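Ticket 2732: Washer 2, display stays on PUSH

Site: Clarkora laundry room, Semham
Opened: October 25, 2020
Status: Monitoring
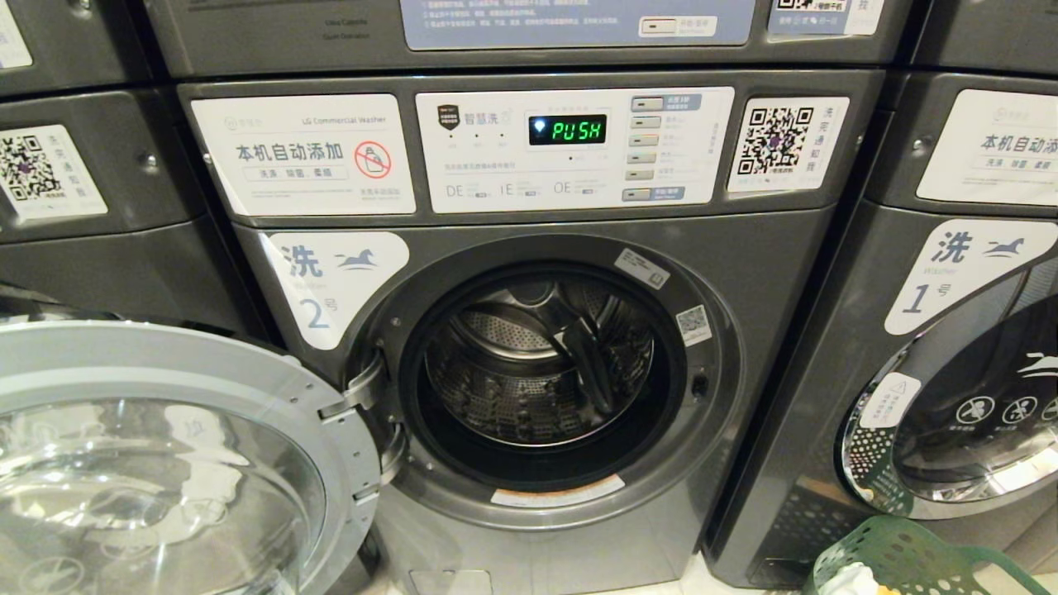 Attachment 1. Washer 2, door open, display reading PUSH.

Reported problem
Tenant paid by phone through the QR code. Payment went through but the cycle would not start. Display still showed PUSH. Second tenant had the same thing later that day.

Log

Checked payment record. Both payments reached the Lins account. No error code logged.

Asked the site to close the door firmly and press start again. No change on the first try. Started on the second.

Site cleaned lint off the door latch and wiped the gasket with a damp cloth. Ran an empty quick wash, 30 minutes. Finished normally.

Power off at the wall, wait, power on. Display came back to PUSH as it should.

Both tenants refunded.

A tenant also asked where to pour detergent. This washer adds its own, as the label on the panel says. Do not add any.

Next step
If it happens again, order a door latch from Ullenia. Leave ticket open until November.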